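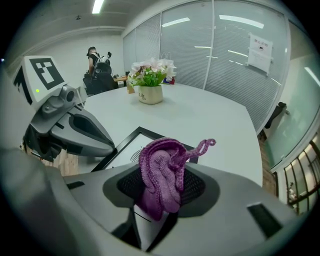
Photo: Kanatau craft room

Table decorations and small soft items -- check sheet with comments
Used at Kanatau before anything goes out on show. Please write in the comment space even if all you want to say is "lovely"!

1. Crochet and knitted pieces
Stitches closed, no loose ends longer than a fingernail: OK
Thin parts (tendrils, stems, loops) hold when tugged gently: OK
Comment: The purple piece is a joy. The rolled edges keep their shape and the little curl at the top springs straight back. Whoever chose that violet yarn, please choose all our yarn. One end on the underside could do with another stitch before August.

2. Flower pot and artificial flowers
Pot stands flat, no chips on the rim: OK
Stems pushed fully down, no bare wire: SEE COMMENT
Comment: The cream "Life" pot has come through another season without a mark, hurrah. One stem had worked its way up and I could feel the wire tip. Pushed back and taped. The pale pink blossoms still look so fresh -- a quick dust with a soft brush is all they want. Take the bunch out of the pot before you carry it, and lay it on the table.

3. Picture frames
Corners tight, no sharp edges: OK
Back clips closed: OK
Card sits straight behind the front: SEE COMMENT
Comment: Hold each frame in both hands and tilt it towards you, so you can look along the edge as well as at the front. The card in one of the Dela Peña frames slips if you shake it. A strip of folded paper behind it cured that. The black frame passed first go. Lay it flat when you've finished.

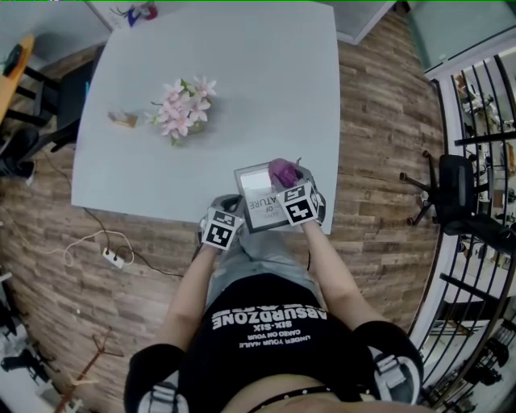 Item 3: silver frame held in both hands, flowers laid on the table.

4. Table and floor
Table steady when leaned on: OK
Leads kept clear of feet and chair legs: ACTION
Chairs pushed in between checks: OK
Comment: The white power strip is on the floor beside the table and its cable is in a tangle. Please tie it up and slide it back towards the wall. Really good light at this table, by the way, you can see every stitch.
Nothing to be stood on or hung over the railing, however pretty it would look from downstairs.

5. Storage
Soft items in paper bags, frames upright in the Zakden box: OK
Weight of full box under 2 kg: OK
Comment: Box 42 is full, start a new one. We are down to 70 labels out of the 200, so Rorkach needs a ring before the next batch.

Result: pass, with one action (item 4). Next check when the autumn pieces come in -- can't wait to see them.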